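Storing woodblock prints without a flat file?
Posted by Stirnero

I've ended up with 114 Japanese woodblock prints, mostly 1880s triptychs, and they're living in a cardboard portfolio under my bed. A flat file costs 2,000 dollars, so no. Is there a cheaper way that won't wreck the color? A few have old backing paper glued on, too.

Nyamweya
Solander boxes! I have 116 sheets in four of them and spent under 1,000 on the lot, tissue included. Get the unbuffered kind – some of the old dyes don't like alkaline paper. I keep mine in a hall closet, well away from the kitchen. 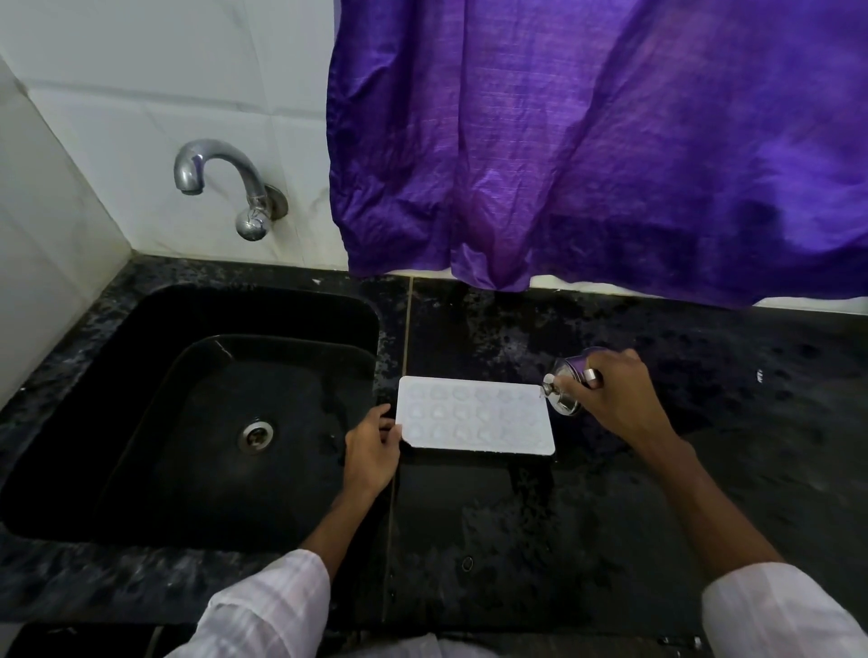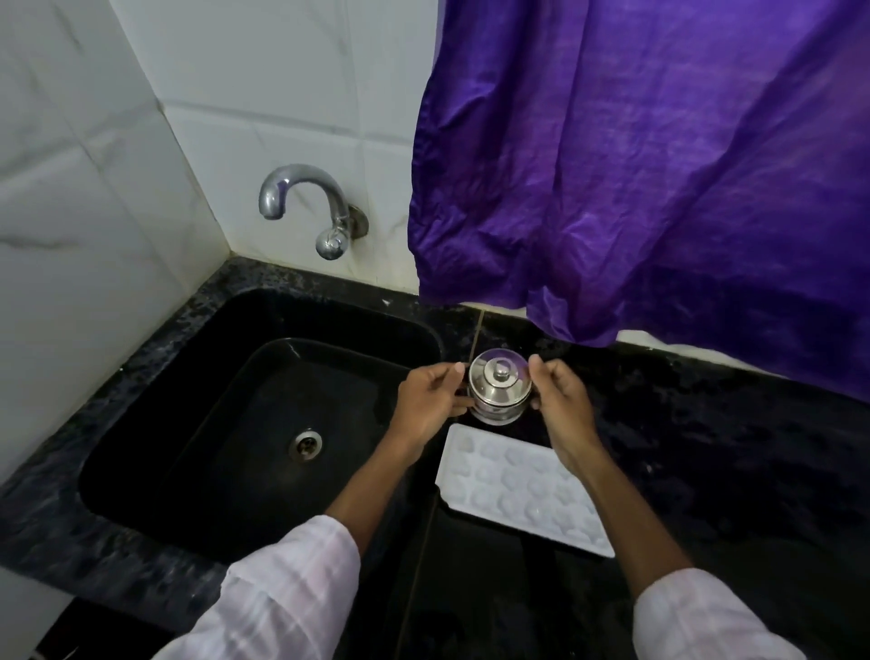 Store them flat, keep the stacks short, and don't hinge the triptych panels together, however tempting it is. And please leave the backing alone until a paper conservator has seen it. I soaked one off myself years ago and the purple ran everywhere.

Grirer
just frame the good ones, that's what I did. keep them out of the sun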